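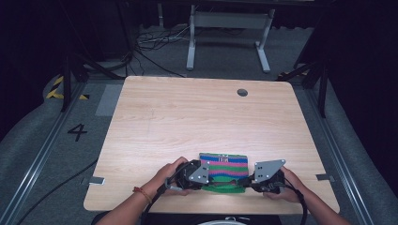 Ticket 555: right hand-held gripper drops out of tracking during two-handed fabric folding
Project: Trurnatov
Station: 4
Status: Resolved, monitoring
Opened by: demonstration team
Assigned to: Welus station support

Summary

The right gripper loses its pose for short periods while an operator is showing a fold, and the recorded path jumps when it comes back. The left gripper is not affected. The fault is seen on small items held close to the chest side of the table. It shows up most on the striped knits, where the two grippers pinch the fabric from the left and right and the angled plates on top of them lean in toward each other. Larger items such as towels, which keep the hands farther apart, record without trouble. Demonstrations with a jump in them can't be used for training, and the replay check on the Coelho arms rejects them.

Steps to reproduce

Start the Clelteo recorder and wait for both grippers to show green.
Lay a small knit flat at the near end of the table.
Pinch both sides, bring the hands together, fold, release.
Repeat at normal working speed.
Watch the right pose trace in the live view.

Expected: both traces continuous from pinch to release.
Result: right trace goes flat, then jumps to a new position. The jaw opening value keeps updating the whole time.

Log

9:10 a.m.
Ticket opened. Out of 19 demonstrations recorded in the first block, 17 passed the replay check and 2 were rejected for a jump in the right hand. Both rejected files are small knits. Asked the operator to carry on with towels for now so the station isn't idle.

9:25 a.m.
Looked at the two rejected files. In both, the right pose freezes just as the hands come together and returns after the hands separate. Jaw opening is continuous. That value comes over the cable, so the cable and the gripper electronics are probably fine. Pose comes from the tracking cameras reading the plate.

9:40 a.m.
Restarted the recorder. No change. Restarted the tracking service on its own. No change. Please don't restart the whole station for this fault. It clears the table calibration and the operator has to do it again.

9:55 a.m.
Swapped the cables between left and right. Fault stayed on the right. Swapped them back.

10:15 a.m.
Swapped the grippers themselves and reassigned them in the recorder. Fault moved to the left hand. So it follows the gripper, and the camera positions are not the cause. Swapped back to the original sides so the serial numbers match the station sheet.

10:30 a.m.
Compared the two plates on the bench. The right one can be rocked by hand. Two of its mounting screws have backed out. Under a straight edge the plate sits low at the front, which tips it farther inward than it should be. With the hands apart the cameras still get enough of it. With the hands close, the other plate gets in the way.

10:50 a.m.
Tightened the screws and put the gripper back on the station. Ran small knits again. Jumps are gone, but the right pose now has a fixed offset from the jaw tip. Expected, as the stored tip calibration was made with the plate in the old position.

11:20 a.m.
Redid the tip calibration for the right gripper. First attempt failed with "residual too high". The calibration block had been placed over the grommet hole and was rocking on the rim. Moved it to the flat middle of the table and the second attempt passed.

11:45 a.m.
Operator recorded more small knits, pinching close to the edges as before. No freezes in the live view. Asked them to include a few with the hands brought together on purpose. Those were clean as well.

1:30 p.m.
Replay check on the Coelho arms finished for the new set. Nothing rejected. Returned the station to the normal task list.

2:05 p.m.
Question from the demonstration team: can the earlier towel files from this morning be kept? Answer: not as they are. The plate was loose for all of them, so the right tip position may be off even where the trace looks continuous. They have been moved to the hold folder. If we can work out one offset that fits the whole block we will correct them and release them. If the plate shifted partway through, they will be deleted.

2:50 p.m.
Checked the offset at the start and end of the morning block using the touch points the operator records on the table. The two do not agree. The towel files are marked for deletion and the task will be recorded again.

Cause

Loose mounting screws on the right tracking plate. The plate tipped inward and was blocked from the cameras by the left plate when the hands were close together.

Fix

Screws tightened, thread lock applied, right tip calibration redone.

Follow-up

Add a plate check to the start-of-shift sheet: hold the gripper body, push the plate from each side, report any movement.
Check the plates at the other stations. Same screws, same age.
Request to Clelteo: show a warning in the live view when a pose is frozen and the jaw value is still changing. At present the trace just goes flat and is easy to miss while folding.
Update the calibration page to say the block must be clear of the grommet.

Ticket stays open in monitoring until the re-recorded towel set has been through replay. If the fault returns, add to this ticket and state which side, which item, and whether the hands were together or apart at the time.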